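Section 4: Placing the Lallent Dehumidifier

Read this section before you plug anything in. You have already skipped Section 3, so we are asking nicely.

The Lallent pulls moisture out of rooms up to 249 square feet. It will try its best in a larger room, the way a hand towel will try its best with a flood. If your room is bigger than that, buy a second unit or close a door.

4.1 Choosing a spot

1. Pick a hard, level floor. Wood, tile and concrete all work. Thick carpet blocks the lower vent and gives the unit a slight lean, which fools the tank float into thinking the tank is full.

2. Leave a clear path for air. The intake is at the back and the outlet is on top. Nine inches behind and 20 inches above is enough. A heavy piece of furniture that sits flat on the floor is a poor neighbor, as damp air collects along its base and stays there for years.
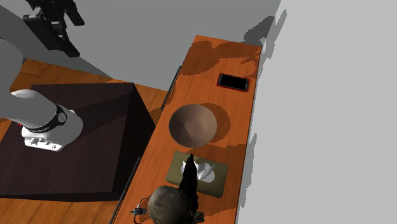
Large, solid items on a wood floor: allow space for air on every side.

3. Plug directly into a wall outlet. Extension cords are for holiday lights.

4. Let the unit stand upright for 4 hours before switching it on. If it rode home on its side in the trunk, make it a full day. We know how it rode home.

CAUTION: Do not run the unit in a closet with the door shut. It gives off heat, and your coats did not ask for that.

4.2 Setting the humidity level

1. Press POWER. The display shows the current humidity, which will be higher than you expected. Everyone's is.

2. Press the droplet button until the display reads 50. Bedrooms and living rooms are comfortable here. Basements may need 45 for the first week.

3. Wait. The number may go up during the first hour as the walls give back what they have been saving. Pressing the button harder has been tested and has no effect.

Note: The fan keeps running for three minutes after the target is reached. Please don't call the Ratasance help desk to report this. Yaowalak Petchrat answers the Saturday line alone, and she has heard about the fan.

4.3 Bedrooms

1. Place the unit on the floor, never on a dresser or nightstand. The tank is heavy when full and it slides out forward.

2. Keep light paper goods away from the outlet. Tissues, receipts and unread mail will all travel.

3. Select NIGHT. The display goes dark and the fan drops to its lowest speed, a sound one customer in Flokthorpe compared to "a polite bus."
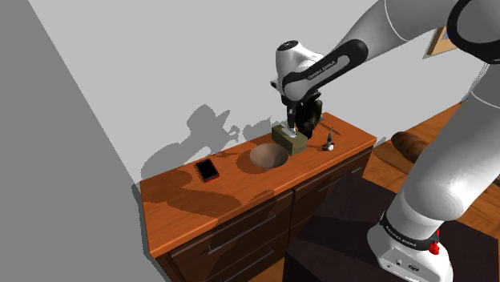
4.4 Emptying the tank

1. When the red light comes on, the unit stops by itself. There is no rush, whatever the beeping suggests.

2. Pull the tank straight out with both hands. Walk slowly. Pour it down a sink or on the garden, but do not drink it, and do not put it in the fish tank.

3. Rinse the tank every two weeks. After 1000 hours of use, the FILTER light comes on. Wash the filter in lukewarm water and let it dry completely before refitting. Replacement filters are sold as Vieira part 232.

4. Slide the tank back until it clicks. If it does not click, the float is stuck. Jiggle it, then try again.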